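Search this manual

Brustden Playbook Manual, 2021-04-02
By Kurniawati Khoo

5. Importing game stats

1. Open Roster, then Import.
2. Pick the season file. Drulia exports claim to load as is. Check the column names anyway.
3. Set the snap minimum to 30. The default of 5 makes every backup quarterback look like a star. 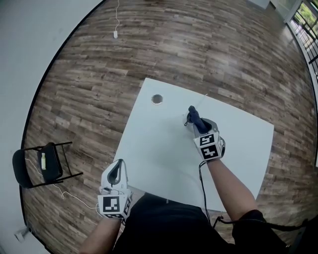 White table, grommet hole at the far-left corner.

4. Press Compare and read the totals against your own score sheets.

Caution: The "win outlook" number is a guess with a decimal point. Do not set a lineup by it.

Note: Error 707 supposedly means a bad file. Try again before you believe it.

Contact | Copyright Brustden | Back to top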